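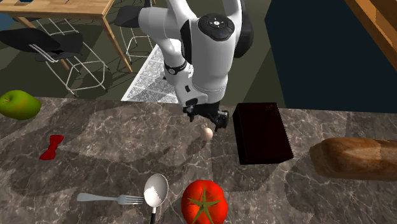

Slide 1. Arm over the worktop, egg nearest the gripper (sim view).

Home | Talks | Club pages | Notes | Contact
Last updated May 3, 2026

SPEAKER NOTES, robotics club evening at Torley. Keep to time. Water. Clicker spare battery in coat.

Say hello, thank them for having us. Leave slide 1 up while people sit down. Don't start reading from it.

Who we are: student club, Cakutby college, 13 members this year. Meet in the computing room after lessons. Most had never moved a robot arm of any kind before December, simulated or otherwise. Two had done the buggy race. Rest came for the biscuits.

The project is called Granberg. Don't explain the name, takes too long, ask me after.

The task in one sentence. Arm has to pick up an egg from a cluttered worktop, lift it and put it down again somewhere clear. All in simulation. Say SIMULATION loudly and early, last time someone asked at the end who cleaned up.

Why an egg. Small, smooth, oval, no flat side to grab. Also everyone in the room knows how you hold one. Ask for hands: who has crushed one? (Wait. Let them laugh. Move on.)

Point at slide 1 here. Fork, spoon, tomato along the front, bread over on the right, dark box next to the egg. Bow tie was not my idea. The box is the one that matters for us, it stands close enough that a wide sideways approach is a bad plan. So come from the top. Fingers straight down, either side of the egg.

-- next bit fast --

How the club splits the work. 3 groups.

Group one does the worktop. What goes on it, where, how much gets shuffled between runs. They got carried away in the first month. Had to ask them to stop adding fruit.

Group two does the arm moves. Hover, go down, close, lift. Sounds like four lines of code and they thought so too. It is not four lines of code.

Group three watches and scores. Least popular job at first, now the one people swap into. They write a sheet for every run, on paper. Yes paper. Paper gets filled in, the spreadsheet did not.

Scoring rules, read these out properly:
Egg lifted clear of the worktop, held for a slow count of 10, put back without a drop: full marks.
Lifted but dropped: half.
Anything else knocked over: lose a mark each.
Arm touches the worktop: run stops, no score.
We argued for a whole session about whether a nudged spoon counts as knocked. It doesn't. A spoon is already lying down.

Mention Kopecký worksheet here. It's the handout we used for teh first sessions, frames and angles, copies on the side table. Chapter on wrist rotation is hard going, tell them to skip to the drawings.
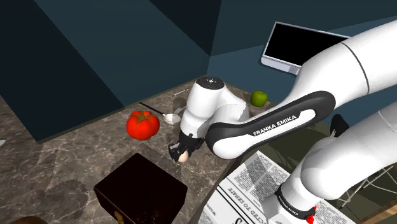 So the low part is where the time goes. Getting to hover is easy, everybody had that by the second session. Last bit down is slow on purpose. Group two had it quick to begin with and the scoring sheets were just a column of zeros. Arm touches worktop, run stops, next please.

What they changed:
Slow down over the last stretch. Ask audience to guess how slow before telling them. Show with hand.
Close the fingers in small steps, check, close again.
Don't lift the moment it has contact. Wait a beat. This one came from the youngest member and it was worth more than everything I suggested all term.

Clutter. Things sit in different places run to run and the view moves too. Tomato on the left of the gripper here, apple back by the wrist, spoon handle pointing off at a slant. Team had written one routine with the approach direction fixed in it and of course it only suited the one layout. Took it out again. Now it looks for the egg first and works out the rest from there. Slower but they can explain it, which I care about more than the score.

(If running late skip to COMPETITION.)

Side story, only if they look awake. We had a run where the code was happily reaching for the wrong round thing, over and over. Group three put it down on the sheet as "prefers salad". Bug was two labels swapped in a list. Found by reading the list out loud, one reads, one ticks. We do that every time now before asking me anything. Recomend it to any club.

COMPETITION. Our own one, end of term. 4 teams, mixed ages, same egg, layout kept secret until the start. Each team gets a practice go and then the scored goes. No editing between scored goes. They hated that rule. I kept it, otherwise the last team is just whoever types fastest.

Winning team was the dullest to watch. Very slow, very straight, put the egg down so gently that people missed it. The crowd favourite went for a fancy tilt of the wrist, lost the egg and got a round of applause. Prize was a box of real eggs. Carried home on the bus, no report of how that went.

What I'd do differently
- start scoring from week one, even when there is nothing to score
- smaller groups for the arm moves, too many people round one keyboard
- let them watch the failed runs again straight away and not at the end of the session when coats are on
- ban the word "nearly" on the sheets. Write what the fingers did.
- fewer slides from me

Cost question always comes up. Answer: we have no arm in the room, it is all on screen, on the machines the college had already. If they want figures, email me, don't guess on stage.

Age question. Ours are fifteen to eighteen. Younger would be fine on the scoring and the layouts I think, not sure about the moves.

"Would it work on a real arm?" Say we don't know. We haven't tried it. Somebody will push on this. Still say we don't know. Soft things and slippery things are hard to get right in a simulation and I'd expect to start again on the finger closing.

Next year. Two eggs? Members want a bowl to put it in. I want them to write down what they expect before each run and then compare. Vote pending, I will lose.

Finish: handouts on side table, sign up sheet by the door, Torley people please take the blank scoring sheets, I printed too many. Questions. Put slide 1 back up while they ask.

Check the projector lead BEFORE they come in.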